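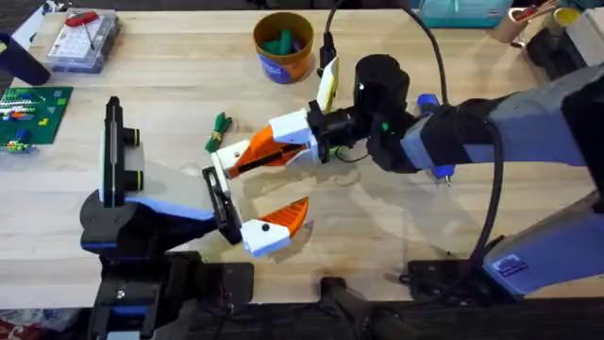
Two arms, one table

Wet barley and the Granden co-op, anyone else stuck?

claybottom
Right, 252 acres of spring barley here, Orkungate side, and it's not going to be fit before the end of August at this rate. Granden have changed the intake limit again. Anything over the moisture line gets turned round at the gate now, no drying offered, not even at a charge. Letter came after half the village had already started cutting. Anyone had a load refused yet?

hedge_and_ditch
Yes. 2 loads. Sat in the queue from 7am, sampled, sent home. Driver still wants paying obviously

claybottom
Same limit for feed as malting?

hedge_and_ditch
Same for both they told me. Daft. Feed barley a bit damp never used to bother them

Estrella_grower
Not what I was told. Feed can go in higher but you lose per tonne on a sliding scale. Ring the office, dont go by the lad on the weighbridge

hedge_and_ditch
I did ring the office. Office said ask the weighbridge

tupandewe
To be fair to Granden their dryer was down most of last harvest and they got stuck with heaps of stuff heating up. I'd be setting a hard limit too. We all moaned when the pool price dropped and that was partly why

claybottom
Fine but tell us in spring then. I'd have drilled less, or got the old dryer going. Burner's been in bits since we moved the grain store

tupandewe
It's in the members terms they can change it. Always has been

claybottom
Never said they couldnt. Said it was late

Latard_lane
We've a batch dryer, 12 tonne, could fit a neighbour in overnight if it's any use. Fuel plus a bit for the electric. Not fast mind. You'd have to cart it over and the bridge at Latard is still one lane after the flood

claybottom
Might well take you up on that, will message tonight. How wet will it cope with?

Latard_lane
Had 2 passes on the worst of ours. Bottom field that was under water in spring, all green tillers. Wouldn't bother with that again, should of wholecropped it

Estrella_grower
Wholecrop is what we did with the low ground. Neighbour's cows had it. Not great money but gone

hedge_and_ditch
Third load going in tomorrow, will post what they say about feed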